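Call for Participants: The Irketti Corner Store Memory Project

Did you grow up near a small neighborhood store? Did you work behind the counter of one, or stand in front of it with a fistful of change, taking far too long to decide? We would love to hear from you!

Irketti is collecting spoken memories of corner stores, lunch counters, newsstands and candy shops for a free online listening archive. Last year we recorded 30 people in the Murilis neighborhood, and we had such a good time doing it that we are opening the project to the whole county. This round we have room for 139 new participants.

You don't need a dramatic story. Some of our favorite recordings are about very ordinary things: the bell on the door, the owner who let you pay on Friday's allowance, the smell of the cooler, the candy bar you always picked and the one your sister always picked. Tell us where the Snickers sat on the rack and how high you had to reach. Tell us about the running tab, the lottery line, the cat that slept on the newspapers.

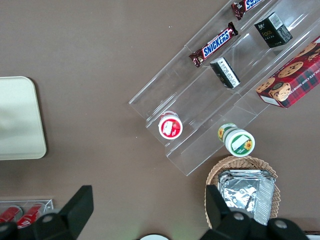 My uncle's place kept the chocolate right by the register, and I can still tell you what was on every shelf, but I never thought anyone would want to hear about it. Would it count if the store was in another state? Teresa sent us that after our first notice went up, and yes, it counts! The store can have been anywhere. You only need to live in the county now, so that we can meet you in person or mail you a recording kit.

Who can take part

Anyone 18 or older who shopped at, worked in, lived above or owned a small store. Owners of stores that are still open are very welcome, and so are people who make deliveries to them. Pairs are fine too -- brothers and sisters tend to correct each other, and the results are wonderful. If you are more comfortable in a language other than English, say so on the form and we'll do our best to find an interviewer who speaks it.

What you'll do

You'll have one short phone call with us first, so we can get to know you and answer questions. After that comes the recording itself, which takes an hour or a little more. You can do it by phone, by video, or outdoors in the courtyard of the Bamico Building, where the chairs are spaced well apart and we wear masks. There is no script. The interviewer will have a few questions ready, but if you want to spend the whole hour on sandwiches, go right ahead. 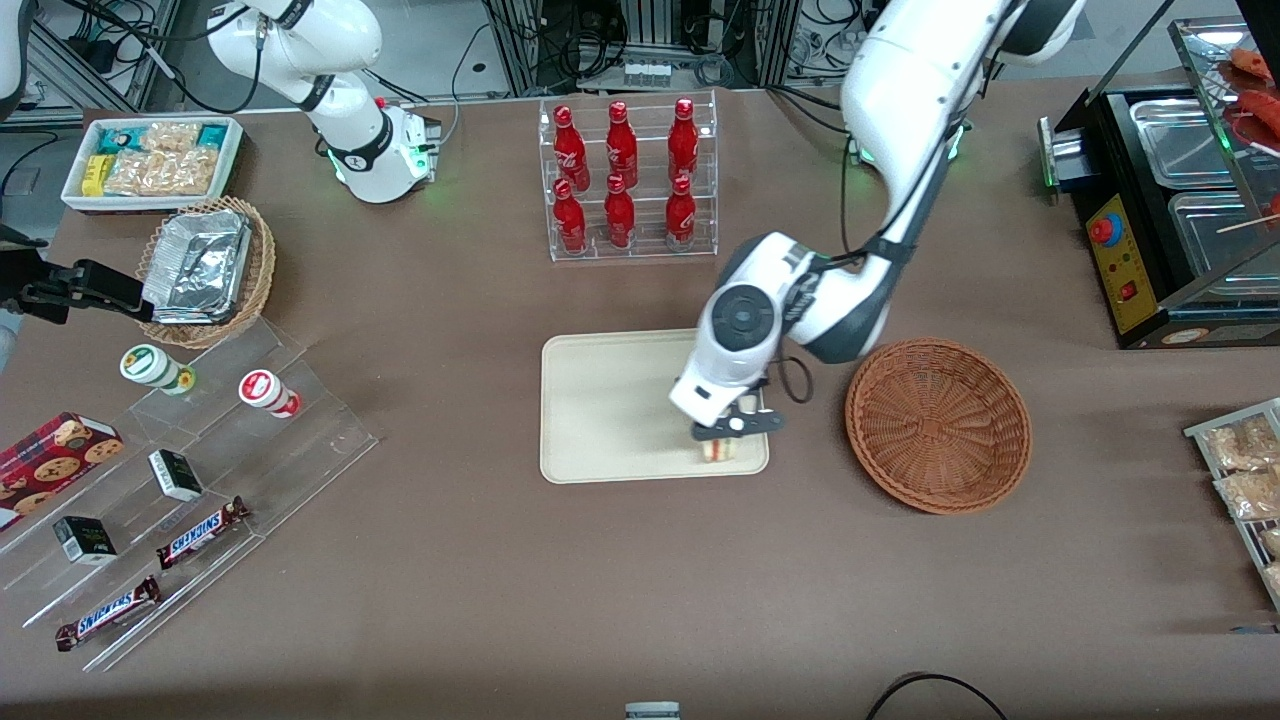
Lunch counters came up again and again in the first round, which surprised us. People remembered exactly how the bread was cut and whether you got a pickle. So we have added a set of questions about store food: what was made on the spot, what came in on a truck, who ate there every day, and what it cost. If you have an old menu board, a price list or a receipt, please bring it or send us a scan. We copy everything and return the originals.

What you'll get

A $30 gift card, a copy of your recording to keep, and our thanks. You choose whether your full name, first name or no name goes with your story. You will also hear the edited version before it goes up, and you can ask us to take things out.

We're looking for interviewers, too

There are 9 paid interviewer spots open. You'll be trained online over two evenings and will then record people at times that suit you both. Experience is nice but not required. What matters most to us is that you are curious and can let a silence go on for a few seconds. The pay is $289 for the training and your first set of interviews, with more work after that if you'd like it.

How to sign up

Fill in the form on the Irketti website, or pick up a paper copy at the Hägglund Library book window. Tell us the name of the store if you remember it, and roughly when you knew it. Applications opened on 1 November 2020 and we are calling people back in the order the forms arrive. Recordings will go online in July.

If you know someone who would be great at this but would never fill in a form, please fill one in for them (with their permission) and put your own phone number at the bottom.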